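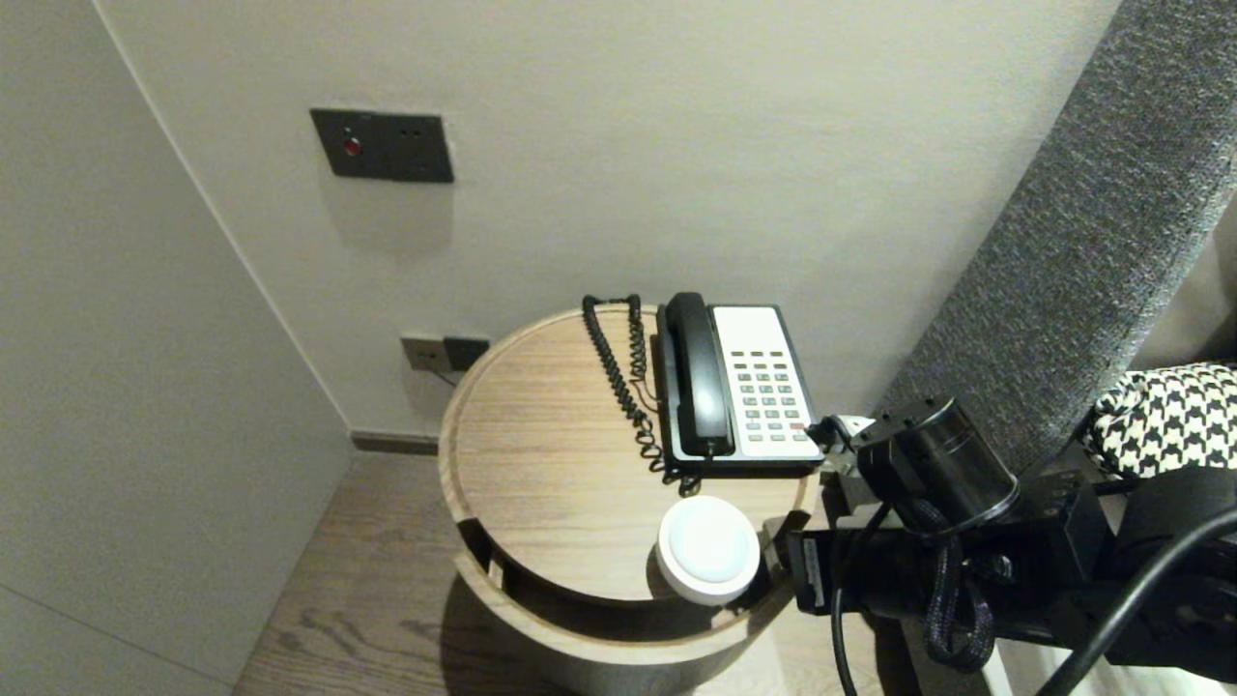
4 电话询问：销售顾问怎么讲备胎

4.1 为什么要打电话

上一节讲的是配置表，配置表读久了人会有点麻木。同一件事，有的厂家写“应急补胎套装”，有的写“轮胎修补液及充气泵”，还有的干脆在“备胎”那一栏画一道短横线，脚注里再补一句“视销售地区而定”。我当时把这些写法一条条抄进表里，抄着抄着就冒出一个疑问：买车的人有几个会读到脚注？大多数人听到的备胎信息，是从销售顾问嘴里来的。那好，就去听听销售顾问怎么讲！

于是就有了这一部分。做法很朴素，我们给Pretlow地区的49家经销店打电话，以普通买主的口气问几款在售的紧凑型轿车和小型SUV，聊到后备厢的时候顺口问一句备胎。最后能用的通话是233通。没接通的、接通后被转到售后又断掉的、对方说“您加个联系方式我发您资料”然后就挂了的，都没有算进来（最后这种情况比我想的多得多，下面4.5节会专门说两句）。

可能有读者要问，为什么不直接到店里去。我们也去过，预调查那阵子跑了几家，结果发现一到店里，话题立刻就被试驾、金融方案和当月优惠带走了，备胎根本插不进去。而且人站在车旁边，销售顾问会直接把后备厢地板掀起来给你看，这当然是好事，可是这样一来我们就听不到“口头上怎么讲”了。电话里没有车可以掀，只能靠说，对我们这个题目来说刚刚好。

还有一层考虑。电话这条渠道在汽车零售的研究里有些受冷落，大家的注意力都在线上看车、直播卖车上面。可是店里的电话一直有人打，尤其是年纪大一些的买主，以及想换车又嫌跑店麻烦的老客户。前台或者洽谈区的边桌上放一部有绳座机（形制可参看图1），在我们去过的店里仍然是很平常的布置。我自己倒是觉得，凡是还在响的电话，就值得研究一下接电话的人说了什么。

4.2 问什么，怎么问

问题的措辞我们改了好几稿。第一稿写得太像问卷，“请问该车型是否标配非全尺寸备胎”，试打的时候对方立刻警觉起来，反问是哪家媒体的。后来改成口语：“这车后备厢底下有没有备胎啊？我家里人老问。”这下顺了，对方的语气也松下来，有时还会跟着抱怨两句现在的车越来越省。

主问题只有这一个，后面跟着两个追问。如果对方说有，就问是全尺寸的还是小的那种；如果对方说没有，就问那要是路上扎了胎怎么办。追问到此为止，我们给自己定了规矩，不诱导，不纠正，也不假装懂行。对方讲错了也照样记下来，这一条执行起来挺难受的，有一位同事事后跟我说，她听到对方信誓旦旦讲某款车底下有全尺寸备胎，而她手边的配置表上清清楚楚写着补胎液，忍得非常辛苦。

打电话的人事先都用Edutell的在线课程做过访谈训练，主要是练“停顿”。这听起来有点好笑，但真的管用：问完之后不要急着接话，让对方把话说完。很多有意思的内容都出现在停顿之后。比方说，一位顾问先答“没有备胎”，我们这边没吭声，过了一小会儿，他自己补充道“不过您可以加装，好多客户都加装的”。要是当时马上追问，这半句大概就听不到了。

时间上，电话集中在二月打，都在下午两点到四点之间。上午店里开早会，接电话的往往是前台，前台对配置不熟；傍晚又是到店客人最多的时候，对方没有耐心细讲。二月有一个麻烦，春节前后各家店的值班安排不一样，有几家连续打了好几次才碰上销售顾问。这对结果有没有影响，我想多少是有的，值班的人里面新人可能偏多，读者看后面的结果时请把这一点放在心上。

关于伦理多说几句。这种以买主身份打电话的做法，在零售研究里叫神秘顾客，争议一直有。我们没有录下可以识别个人的信息，不记顾问的姓名和工号，店名全部换成了编号，通话内容也只保留与备胎、补胎和道路救援有关的片段。占用别人的工作时间总归过意不去，所以每通电话都尽量短，也绝不约试驾再爽约。项目结束后我们给每家店寄了一封说明信，讲清楚来龙去脉，愿意撤回的可以撤回。没有店要求撤回，倒是有一家回信问能不能给他们的新人讲一课。

4.3 回答的几种类型

通话内容由两个人分别编码，碰到不一致的就坐下来一起读记录，读到两个人都同意为止。编码本一开始列了很多类，后来合并成四类，名字取得比较随意，但用顺手了就没有再改。

第一类叫“直说”。有就说有，没有就说没有，尺寸讲得清楚，跟配置表对得上。这类回答通常也最短。让我有些意外的是，讲得直的顾问在“没有备胎”这件事上并不显得为难，口气平平常常，说完就接着讲补胎套装放在哪里、充气泵插哪个接口。电话这头听着反而放心。

第二类叫“绕开”。你问备胎，他答轮胎。“这车配的轮胎很好的，一般扎不了。”或者答道路救援：“我们有全天候救援，打个电话就来。”这些话单独拿出来都没有毛病，可是原来的问题没有得到回答。有时候要把同一个问题换个说法再问一遍，才能等到那句“备胎是没有的”。按照事先的规矩我们最多重复一次，重复之后仍然没有答案的，就归在这一类里。

第三类叫“讲错”。这里面又分两种情况。一种是把老款的配置当成新款的讲，上一代车型底下有小备胎，换代之后取消了，顾问还停在上一代的印象里。另一种是把顶配和低配弄混，某些车型只有带大尺寸轮圈的版本取消了备胎，或者反过来，混动版因为要给电池腾地方而取消，汽油版照旧。配置本身弄得这么曲折，我觉得也不能全怪接电话的人。

第四类叫“去查”。对方坦白说不确定，让我们稍等，放下电话去问同事或者去展车那里看。等待的时间有长有短，回来之后给出的答案大都是对的。从买主的角度讲，这恐怕是除了“直说”之外最好的一种回答了，可惜在一些店的考核里，让客户在电话里等待是要扣分的。这一点是回信的那家店告诉我们的，我们没有办法在别的店里核实。

四类之间的边界没有那么整齐。比如有一通电话，对方先绕了一圈讲救援，然后说去看看，回来之后讲了一个错的答案（把千斤顶的凹槽看成了备胎槽，这是我们事后猜的）。这一通按最终给出的答案归到了“讲错”，但读记录的时候会觉得三类都沾一点。凡是这样的通话我们都在附录里标了星号，谁要是想用别的规则重新归类，可以直接拿去做。

4.4 补胎液是怎么被介绍的

车上没有备胎，就要讲补胎液，这部分的内容比我预计的丰富。厂家随车附带的修补套装，说明书上一般写得很克制：适用于胎面较小的穿刺，胎侧损伤不适用，使用之后限速行驶，尽快到维修点检查。到了电话里，这几条限制常常只剩下第一条，连第一条都会被讲成“打进去就好了”。

限速这一条被省掉得最多。胎侧不适用这一条，也只有少数顾问提到，而提到的人往往会附带讲一个自己或者客户的经历，蹭到路沿啦，压到坑里的钢筋啦，讲得绘声绘色。我的体会是，有过亲身经历的人才会记得这一条，培训材料里写没写关系不大。这个判断没有数据支持，是听电话听出来的，放在这里供同行参考。

另外一个反复出现的话题是补胎液的保质期。修补液放在车里是会过期的，罐子上印着日期，到期要换。主动讲到这件事的顾问很少，讲到的那几位又几乎都是在推销店里的替换品。Liyanage旗下的几家店推荐的是Bitodine，这是一种单独售卖的修补液，一罐200元，顾问的讲法高度一致，连举的例子都一样，估计是有统一的话术。我不想评价产品好坏，我们没有测试过，也不打算测试。只是从信息披露的角度看，买主因为店家要卖东西才第一次听说随车的修补液会过期，这个顺序多少有点别扭吧。

加装备胎的建议也值得记一笔。有的店会说可以花钱加装一个小备胎，地板下面的空间够；有的店说加装之后地板会高出来一截，不推荐；还有的店说加装影响质保，至于影响哪一部分质保，追问下去就含糊了。同一款车在不同的店里能听到这三种说法。我们后来拿着用户手册去对，手册里对加装只字未提，所以也没法说谁对谁错，编码的时候统一记为“无法核实”。

道路救援的介绍倒是相当统一，基本上都是“打电话就来”。至于多久能来、免费拖多远、换备胎的服务对于没有备胎的车还算不算数，要看具体的合同。有一位顾问在这里讲得特别好，她说救援是有的，但是晚上在山里您得等，等的时候把车停到安全的地方，三角牌摆远一点。我把这一段原样抄在了笔记本的第一页。

4.5 跟车主问卷放在一起看

光听店里怎么讲还不够，还得看车主记住了什么。第3节介绍过的车主问卷收回823份，里面有一道题正好可以对上：“您的车上有没有备胎？”选项是有、没有、不清楚。我们没有要求车主去翻后备厢，就是凭印象答，答完之后再请他们填车型和年款，由我们去查配置。

结果里让我最在意的是“不清楚”这个选项。原先以为选它的多半是刚提车的新车主，看了填答情况之后发现，开了好几年的老车主里也不少见。仔细想想也说得通，没有扎过胎的人没有理由去掀那块地板，买菜的袋子、孩子的推车、冬天的雪铲一层层压在上面，底下是什么早就忘了。问卷末尾的开放题里有人写道：“看到这题去看了一眼，是空的，放了一包打气的东西，我一直以为是工具。”

答“有”而实际没有的车主，处境更让人担心一些。开放题里有好几位提到“买的时候店里说有的”。这类说法要小心对待，人的记忆会自己补全，也可能店里讲的是另一款车，也可能讲的是加装的选项。可是既然我们在电话里确实听到过讲错的情形，就不好把这些话全部当成记忆偏差。两边的材料没有办法一一对应，问卷里的车主买车时接触的顾问和我们电话里的顾问大概率不是同一批人，所以我只敢说两头的现象在方向上一致，再往前一步就不敢了。

还要提一下那些让我们加联系方式的电话。它们没有进入前面的分析，可是我一直觉得放掉可惜。对方的说法大同小异：配置我发给您，您慢慢看。后来我们挑了几家真的加了，收到的是厂家的宣传折页，备胎那一栏在折页上根本没有。等于绕了一大圈又回到了起点！有两家在我们继续追问之后发来了完整的配置表，回复得很快，态度也好，可见材料店里是有的，只是默认不发。

4.6 几点保留

电话这种方法能听到的东西有限。我们只问了紧凑型轿车和小型SUV，大型越野车的情况多半不一样，那类车的备胎要么挂在后门上，要么吊在车底，买主一眼就看见了，销售顾问也把它当成卖点来讲。纯电车型我们也没有放进来，原因是在售的纯电车里带备胎的太少，问来问去答案都差不多，没有什么可以比较的。如果以后有人专门做纯电车，我建议把问题换成“扎了胎之后能不能用普通拖车拖”，预调查里有几位顾问在这个问题上答得相当犹豫。

Pretlow这个地方也有它的特点。山路多，冬天有几个月路面状况不好，当地人对备胎的在意程度可能比平原城市高。这会影响顾问的熟悉程度，被问得多了自然答得顺。换到一个路况好、救援密集的城市去打同样的电话，“去查”那一类说不定会多出来不少。我们原本计划在另一座城市重复一轮，经费没有批下来，只好先搁着。

打电话的人是谁也有影响。我们一共四个人打，两男两女，口音不一样，年龄也差着一截。事后四个人对过笔记，年纪最轻的那位遇到“绕开”的次数明显偏多，对方常常跟她讲“这个您不用操心”。每个人打的店是随机分配的，但车型没有完全平衡，所以这个差别到底来自打电话的人还是来自车型，眼下分不开。我后来试着把她的通话单独拿出来读，读得有点生气，也就更加觉得应该另外设计一轮，让不同的人拿着同一款车去问同一家店，中间隔上几个星期。

最后是编码者的问题。两位编码者都开车，其中一位开的正是没有备胎的车，而且前年在高速上扎过一次，等救援等到后半夜。她自己主动把这件事写进了编码说明里。我们核对过她在“绕开”和“直说”之间的判定，看有没有偏严，两位编码者在这里的分歧主要集中在一种句式上，就是先讲救援、再讲没有备胎的那种。她倾向于归到“绕开”，另一位倾向于归到“直说”，讨论之后定下的规则是：只要没有经过我们重复提问就说出了“没有”，一律算“直说”。这条规则偏向店家一边，第5节做稳健性检查的时候会把它反过来再跑一遍。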